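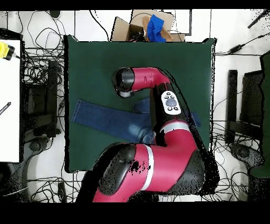 Rukside clothing reuse group, minutes, August

Present: Annatjie Mthembu (chair), Fredy Guzmán (notes), four others. Apologies from Skalia branch.

1. Last minutes. OK'd, no changes.

2. Denim. 206 pairs of jeans in this month, 203 fit to go out. Other three to rags. Fold is now in half lengthwise, then thirds, waistband on top. Old way wont fit the Koyama shelves. Faded knees are fine, holes go to mending.

3. Mats. Fredy likes the green one, denim shows up well on it. Annatjie wants a second in same color. Agreed, Fredy to price.

4. Tags. 894 left out of the box of 1000. No reorder yet.

5. Trarkis pickup. Moved to 4 pm, bags tied and by the side door before then. Annatjie to recieve.

6. AOB. Hangers, again. Held over.

Closed 7:50.

Contact the office | © Rukside | Back to top

Recent items
Minutes, July
Sorting guide: coats and knits
Mending list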